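Ticket: Mimico label printer skips every 9th label
Status: Open again
Opened: February 28, 2021

Problem
The Prunus stockroom printer runs eight good labels, then feeds a blank. It has done this since the January update. The blank is perfectly cut and nicely centered, so we know the printer cares.

Tried so far
Power cycled. Skipped the 9th label.
Swapped in a new roll of 400. Skipped the 9th label, with fresher paper.
Cleaned the gap sensor with the swab from the kit. No change.
Ran the calibration. It reported success and used up a foot of labels to say so.
Rolled the driver back. Printed 100 in a row with no blanks. Closed the ticket, went to lunch.

Reopened
Driver updated itself during lunch. Blanks are back.

Second round
Blocked auto update in the Gekeck console. Rolled back again, sent a batch of 100 from the Huet queue. Clean. Sent the same batch from the stock app and got blanks, so the app has its own copy of the driver tucked away somewhere.

Labels are for the gray parts bins, size large.

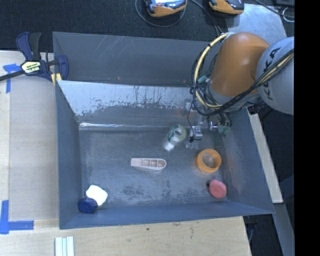
Large gray bin, KUKA arm reaching in.

Next step
Find the app's driver folder and replace the file by hand. Until then, print from the Huet queue only. Please stop saving the blanks in the top drawer, it no longer closes.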